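Bench notes, October, 2:27 pm. Cowie tower, teardown for parts.

Wilma Tennant says this one is worth saving. I doubt it.

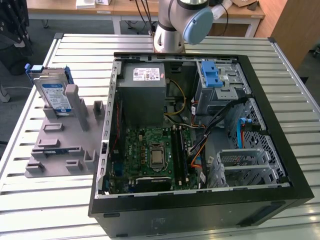 Cowie, side panel off, no cooler on the CPU.

Buselon quoted 50 for the lot. Seems high for a green board of unknown history.

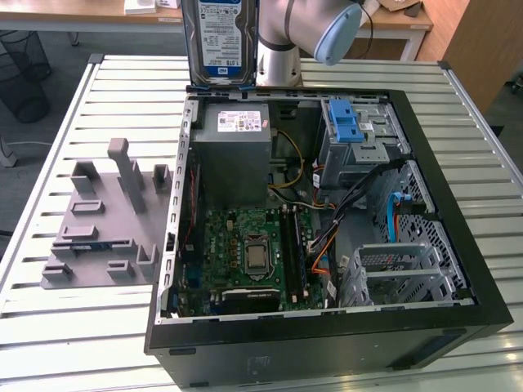

Reading time: 1 min

The 1.0TB WD goes on the test list. I don't trust the "good" on the intake sheet.

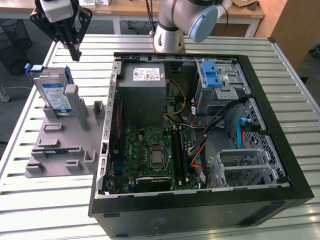 Memory next. Sheet claims both slots tested, no initials. The tray left of the case has a slot that takes a drive in its caddy upright, so use that and quit stacking them.

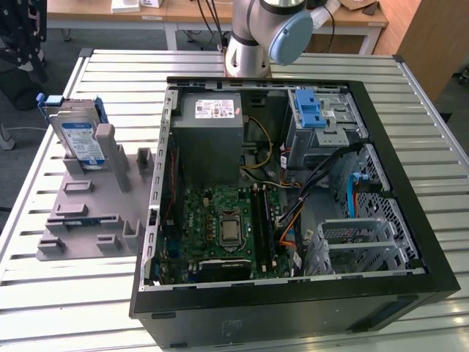

Swap sticks, rerun, log as 14. Ask Wilma who signed the sheet.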